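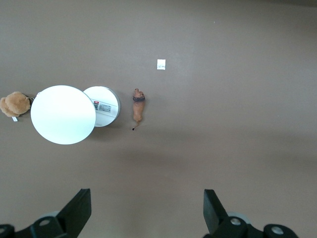 A relay lets a small current switch a larger one, and most of the faults people blame on relays are wiring faults that a cheap multimeter will find in a few minutes. This page covers testing a plain 12 V changeover relay on the bench, out of its socket, before you fit it or throw it away. Work on a plain, clear patch of table. A flat tabletop with no pattern makes a dropped screw or a stray strand of wire easy to find. Metal bits should be kept well away from the terminals once the supply is on.

What you need

A multimeter with a resistance range and a continuity buzzer
A 12 V DC bench supply, or a 12 V battery with a fuse in the lead
Two test leads with insulated crocodile clips
A diode, 1N4007 or similar
A pencil and paper

Do not use mains voltage for any of these tests. If the relay came out of mains equipment, the equipment must be unplugged and the relay removed first. Capacitors on the same board can hold a charge after the plug is out, so leave the board alone until you know they are discharged.

Finding the pins

A changeover relay has five connections. Two go to the coil. The other three are the common, the normally closed contact and the normally open contact, usually marked COM, NC and NO. Car-type relays use numbers: 85 and 86 for the coil, 30 for the common, 87 for normally open and 87a for normally closed.

If the case has a diagram printed on it, copy it on to your paper. Some diagrams show the pins from underneath and others from the top. Check which one you have against the actual spacing of the pins before you go any further.

If there are no markings, set the meter to resistance and try the pins in pairs. One pair will read somewhere between tens and hundreds of ohms, and that is the coil. Another pair will read close to zero, and those are the common and the normally closed contact. The pin left over is the normally open contact. You can't yet tell which of the closed pair is the common. That comes out when the coil is powered.

Step 1. Measure the coil

Put the meter across the two coil pins and write down the reading. Compare it with the data sheet if you have one. A reading within ten per cent of the stated figure is fine. An open circuit means the coil is broken and the relay is scrap. A reading very near zero means a shorted coil, and you should not connect it to a supply.

Some relays have a diode built in across the coil. In that case the reading may change when you swap the meter leads over. Note which way round gives the higher reading and look for a plus sign on the case, as these relays must be connected the right way round.

Step 2. Check the contacts at rest

Switch the meter to continuity. COM to NC should buzz. COM to NO should be silent, and so should NC to NO. Then test from each coil pin to each contact pin. There should be no connection at all between the coil and the contacts.

Step 3. Fit the diode

When the supply is taken off a coil it gives a brief high voltage in the reverse direction, enough to damage a transistor driving it and enough to give your fingers a nip. Clip the diode across the coil with the banded end to the positive side. Leave it off if the relay already has one inside.

Step 4. Power the coil

Set the supply to 12 V with the output off. If it has a current limit, work out the coil current by dividing 12 by the resistance you measured, and set the limit a little above that. Connect the leads and turn the output on. You should hear a click.

Repeat the continuity tests with the coil powered. COM to NO should now buzz and COM to NC should be silent. If you had an unmarked relay, the pin that is connected in both states is the common.

Step 5. Check the contact resistance

A buzz only tells you there is some sort of connection. With the coil still powered, use the lowest resistance range and measure COM to NO. Touch the probes together first and subtract that reading. A good contact gives a small fraction of an ohm. Switch the relay on and off a few times and measure again each time. A reading that jumps about points to burnt or dirty contacts.

Don't file the contacts. Many have a thin plating, and once that is gone they wear quickly. A new relay costs very little.

If it doesn't click

Check the supply voltage at the coil pins with the leads connected. Check that the diode is not backwards, which will short the supply. Check that you haven't picked up a 24 V relay, as these may give a faint click or nothing at all on 12 V.

If it clicks but the contacts never change over, they are probably welded. This is common where a relay has been switching motors or large lamps. Look at the load before fitting a replacement.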